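印刷する | メールで送る

作業ノート 11月 双腕セル「Clustau」
記入:アニエラ・ガイェフスキ(Aniela Gajewski)
内容:受け渡し動作中の接触停止について

今日は一日、昨日の停止の原因を調べていました。まだ全部は分かっていませんが、忘れないうちに書きます。私の日本語で分かりにくい所があれば、直接聞いてください。図が必要な所は、あとで紙に書いてホワイトボードに貼ります。

まず、起きたことです。

赤いトレイの部品を右腕で取り、机の中央に一度置いて、左腕がそれを取って青いトレイに入れる、という連続試験をしていました。56回目の受け渡しで、右腕がまだ部品の上にいるのに、左腕が中央へ動き始めました。左のハンドの指先が右のハンドの側面に当たり、両方の腕が保護停止になりました。私は操作卓の前に座っていて、非常停止のボタンに手を伸ばしましたが、押す前に腕は止まっていました。人のけがはありません。セルの内側には誰も入っていませんでした。

音は小さかったです。「かつん」という感じで、机を軽くたたいた時に似ています。エケネさんは隣で測定の準備をしていて、音には気がつかなかったそうです。この話を書いておくのは、次に同じことが起きても、音だけを頼りにしていると見落とすかもしれないと思ったからです。

停止のあと、すぐにログを保存しました。ただし一つ失敗をしました。保存する前に、いつもの習慣で警告の画面を閉じてしまったので、画面に出ていた順番が残っていません。コントローラの内部の記録には時刻がありますが、左右のコントローラの時計が少しずれているため、そのままでは比べられません。次からは、警告を閉じる前に画面を保存します。手順書の停止時のページにも、これを一番上に書き足しました。

午前の調査

最初は、左腕の開始条件を疑いました。左腕は、Okoro(動作の順番を管理している私たちのソフト)から「中央が空いた」という信号をもらって動きます。この信号は、次の条件がそろった時に出るはずです。

・右のハンドが部品を離した
・右腕が退避の高さに着いた

コードを読むと、その通りに書いてありました。アミヌさんにも一緒に読んでもらい、同じ意見でした。それで私は少し困りました。条件が正しく書いてあるのに、右腕は退避の高さにいなかったのです。

昼の前に、アミヌさんが「退避の高さに着いたかどうかは、いつの値を見ているのですか」と聞きました。これは良い質問でした。調べると、退避の完了の印は、右腕が次の部品を取りに行く時に消すことになっています。ところが、取る動作をやり直した場合だけ、消す処理を通りません。つまり、一度つかむのに失敗して、もう一度つかみ直した回には、前の回の「退避が完了した」という印が残ったままになります。その状態で部品を置いてハンドを開くと、条件は両方とも満たされてしまいます。

56回目の記録を見ると、確かに右のハンドはつかみ直しをしていました。

それなら、なぜもっと前に起きなかったのか、という疑問が残ります。つかみ直しは、先月の試験でも何度かありました。マクシムさんの考えでは、先月までは左腕の待機位置が遠かったので、左腕が中央に着くころには右腕はもう上がっていました。今月、サイクルを短くするために左の待機位置を青いトレイの上に移しました。それで、隠れていた間違いが表に出た、という説明です。私もこの説明が一番自然だと思います。待機位置を変えたのは私です。変えた時に、動作の時間だけを確かめて、信号の方は見ませんでした。反省しています。

午後2時からの再現試験

左右の腕の速度を下げて、ハンドどうしが近づいたら早めに止まるように設定してから、わざとつかみ直しを起こしました。方法は簡単で、最初のつかみ位置を横にずらしておくだけです。指が部品に届かず、ハンドは空で閉じて、Okoroがやり直しを命令します。

結果として、左腕は右腕の退避を待たずに動き始めました。続けて5回試して、全部同じでした。安全のため、操作卓にはザイナブさんに座ってもらい、私は画面を読む役だけをしました。一人で両方をするのは良くないと、ザイナブさんに前から言われています。今日はその通りにして、落ち着いて見ることができました。

そのあと、やり直しの分岐にも印を消す処理を入れて、同じことをしました。左腕は待機位置で待ち、右腕が上がってから動きました。修正は一行です。原因を見つけるまでの時間を考えると、少し悲しい気持ちになりますが、しかたがありません。

ただし、この修正だけで終わりにするのは反対です。印を「消し忘れない」ことに頼る作り方は、また別の分岐を足した時に同じ間違いを生みます。エケネさんの案は、印を使うのをやめて、右腕の今の位置を毎回読んで判断する方法です。通信の量は増えますが、私はこちらが良いと思います。アミヌさんは遅れを心配しているので、明日、実際に測ってから決めます。
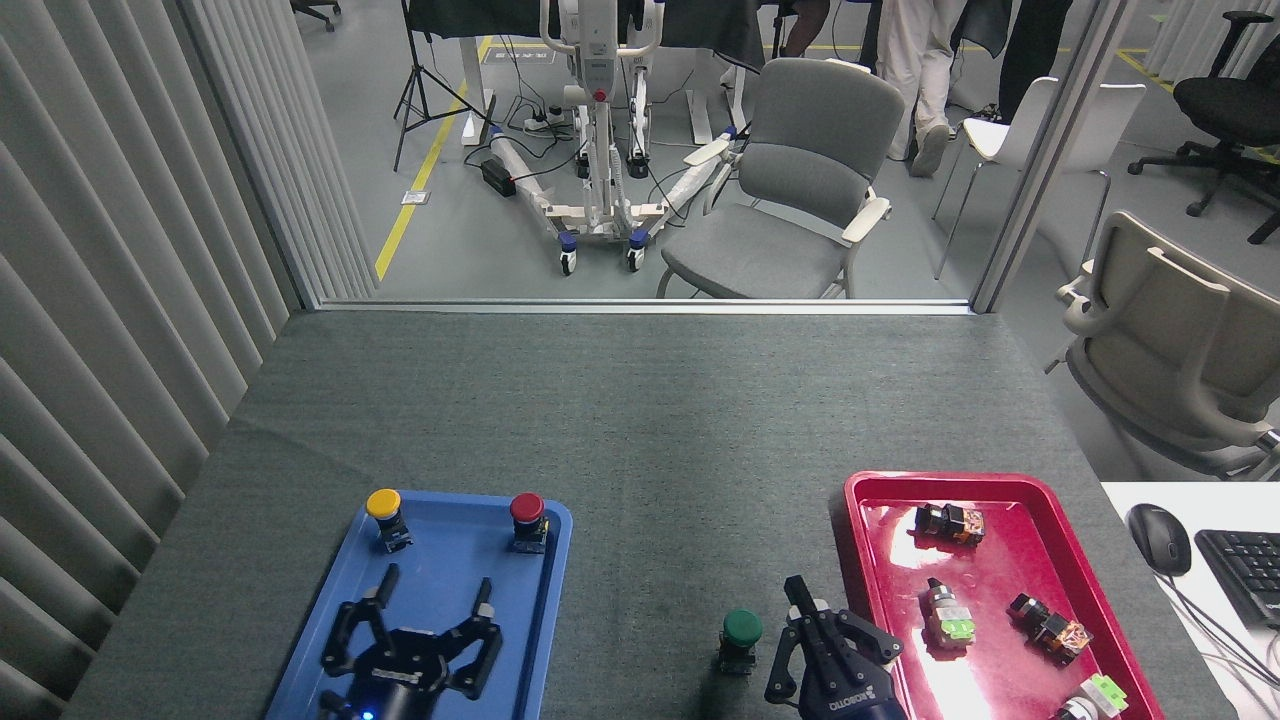
中央の置き位置についても、今日の話し合いで見直すことになりました。今は左右の腕の届く範囲だけで決めていて、ハンドの幅を考えに入れていません。緑の押しボタンスイッチを置いた所を見ると、右のハンドがすぐ隣にあります。この間隔では、右腕が横へ少し逃げただけの状態で左腕を入れるのは無理で、必ず上へ抜けてからになります。退避を「横」でも許す設定がまだ残っているので、これは消します。また、左のハンドは青いトレイの上で指を大きく開いて待つため、外側への張り出しが、閉じている時より大きくなります。衝突の計算に使っているモデルは、指を閉じた形のままでした。マクシムさんが、開いた形のモデルを用意してくれます。

もう一つ、部品の側の話です。押しボタンスイッチは金属の端子が出ているので、つかむ向きによっては指が端子に乗り、浅いつかみになります。つかみ直しが多いのもこの種類だと私は感じていますが、種類ごとの記録をまだ取っていないので、ここでは感じだけを書きます。リレーの方は形が四角いので、比較的つかみやすいです。記録の表に「部品の種類」の欄を足すように、ザイナブさんにお願いしました。

ハンドと腕の点検

・左の指先:側面に浅い傷。ゴムの部分には割れなし。そのまま使用。
・右のハンドの側面:こすれた跡だけ。開閉は正常。
・ハンドの取り付けねじ:左右とも締め直した。左の2本に、ごくわずかなゆるみがあった。接触の前からゆるんでいたのか、今は分からない。
・腕の原点の確認:左右とも問題なし。
・ケーブル:手首の所で強く引かれていないことを目で確認。

指先の予備は棚に一組だけです。Busdenに追加を注文しました。納期の返事はまだ来ていません。

接触の時の力について

左の手首の力センサの記録では、最大の値は170ニュートンを超えていました。指先が硬い所に当たったので、瞬間的に高く出たと思いますが、もし間に人の手があったらと考えると、小さい数字ではありません。セルの中に手を入れてトレイの部品を直す時は、一時停止だけで済ませないで、必ず腕の電源を切ってください。Prernnessの担当の人が見学に来る時も同じです。見学中に部品が倒れても、運転中は直しに行かないでください。

それから、仕切りのガラスの向こう側を人がよく歩きます。今回のことには関係がありませんが、操作卓に座っている人は、つい目がそちらへ行きます。私も時々そうなります。連続試験の時は、画面と腕を見る人を交代でおくことにしました。

明日すること

・位置を毎回読む方法の遅れを測る(エケネ、アミヌ)
・左右のコントローラの時計を合わせる(マクシム)
・横への退避の設定を消す(アニエラ)
・左の待機位置を先月の場所に戻す。修正の確認が終わるまで、速いサイクルでの運転はしない(アニエラ)
・取り付けねじに合いマークを書く(ザイナブ)

追記、午後5時:一行の修正を入れた版で、遅い速度の運転を再開しました。左の待機位置は、まだ青いトレイの上です。つかみ直しは途中で一回あり、左腕はきちんと待ちました。夜の無人運転はしません。腕の電源は切って、鍵は操作卓の引き出しに入れてあります。

印刷する | メールで送る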